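Sarkuvari Opens Its Long Table to the Public in July

Sarkuvari, the repair and reuse workshop on the ground floor of the old Heitmann building, is opening its packing table to anyone with linens, paper goods or household basics to pass along. Starting in July, the doors will be open every Saturday, and we could not be happier about it!

The idea is simple. People bring clean things they no longer need, we sort and wrap them together, and the bundles go out to families moving into their first apartment in the neighborhood. Last year 500 bundles left our door, packed by a small group on weeknights. This year the goal is 800, and for that we need more hands and a lot more tabletop.

The tabletop part is already solved. A pale surface makes sorting much easier on the eyes – a loose thread or a stray crumb shows up right away, and it gets wiped off before the next stack goes down. White goods are the bulk of what comes in, so we spent a good while choosing a grain and color that would be pleasant to look at for a whole morning.
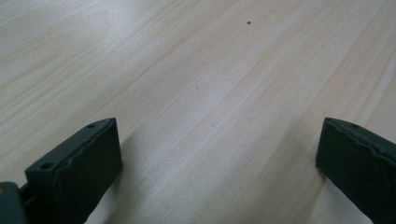
Pale wood grain at the packing table, in both pictures.

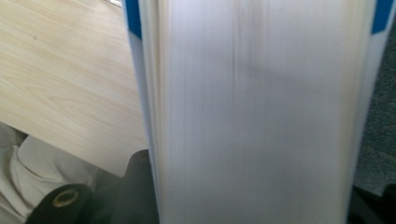
Nevzat Ateş would like to see the sessions run even longer. Four hours go by very fast once people start folding and talking, he told us, and the best bundles are the ones two people make together, one holding the stack straight while the other wraps.

Each Saturday session runs from 9 a.m. to 1 p.m. You can stay for all of it or drop in for one bundle. Bring sheets, towels, pillowcases, tablecloths and unopened paper goods. Please wash fabric items first and fold them if you can (a rough fold is fine, we redo most of them anyway). We can't take pillows, comforters or anything with a battery.

Wrap and tape are provided. Children are welcome with an adult, and there is a low bench by the window where they can write the cards that go into each bundle. Last year's cards were wonderful, and several families have kept theirs on the fridge.

No sign-up is needed. Groups larger than four should let Erhan Ekinci know a few days ahead so that we can set up a second table. Drop-offs without packing are accepted during the same hours at the side entrance.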